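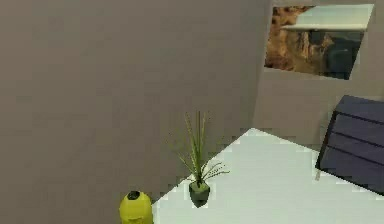

*The plant and the canyon picture in Granda's simulated living room.*

Jianhua Luo has spent so long in this living room that she knows it better than her own. It exists only inside Flurkell, the simulator her team at Granda uses to rehearse jobs for their household robot, Pelgate. She can get from the TV to the door with her eyes shut, she tells me, and she'd happily give me the tour twice.

I wanted to talk about September, though, when Pelgate failed to stop in time.

"Oh, it was a beautiful bug," she says, and then looks a little guilty. "I mean, it was a bad one. It was a safety bug. But once we saw it, wow."

Pelgate is supposed to halt its arm whenever something turns up inside its stop zone. In the simulated room that worked run after run, 1,056 of them by the end, with the arm stopping short of whatever it was heading for. Then the same software went onto the real robot in the test bay. The arm reached toward a padded post, slowed down late and pushed right into it.

Boyang Cui was holding the emergency stop. He hit it, and the arm went limp as it should.

"The post was fine, the arm was fine, I was fine," he says. "I was behind the line. But the post is there to stand in for a person, so you can't shrug at that."

They pulled the robot out of service the same afternoon. The first suspect was the brake, which Cui took apart on the bench and found nothing wrong with. The second was the depth camera. He swapped it for the spare and got the same late stop at a lower speed, this time with foam taped over the gripper.

Luo was meanwhile replaying runs in the simulator, and that's where the story gets good. Flurkell has to draw the room before the robot can "see" it, and drawing takes time. When a view was slow to draw, Flurkell politely froze the robot until the picture was ready.

"So the robot never waited for its eyes!" she says. "Every image was perfectly fresh. Time just stood still for it. Imagine driving like that, you'd never hit anything!"

In the test bay, of course, time kept going. Images took 80 milliseconds to get through the camera and the vision code, and the arm kept traveling the whole while. Worse, the code stamped each image with the time it arrived, so the stop zone was being checked against an arm position newer than the picture. The two didn't match and no alarm said so.

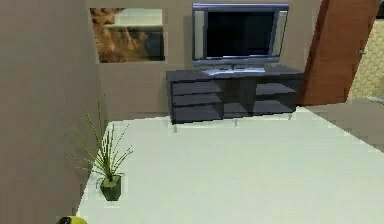 *Flurkell's view across the room, with the TV and the open door.*

I ask whether a more realistic room would have caught it. Luo shakes her head before I've finished.

"I love this room. Look at that silly plant, I love that plant. You could give it the best leaves in the world and the clock would still be wrong."

The repair took 3 versions. The first one stamped images at the moment of capture, which fixed the mismatch but left the stop zone too small for the delay. The second made the zone grow with arm speed. Cui turned that one down because it trusted the clock completely, and he wanted the robot to stop if an image was simply too old. The third does all of it.

Flurkell now lets time run while it draws, and Luo added random delays on top. On the first night with those switched on, the old software failed in 9 different spots around the room. She printed the list and stuck it over her desk.

"That was my favorite night of the whole project," she says. "All those failures, and the post didn't get touched once."

Cui's favorite part is a smaller one. Pelgate now logs the age of every image it acts on, and he reads that log before anyone steps into the bay. He has also moved the line on the floor back, and it's staying there. The next thing they want to try is the half-open door, with Pelgate moving through it at full speed and the delays turned up as high as Flurkell will go.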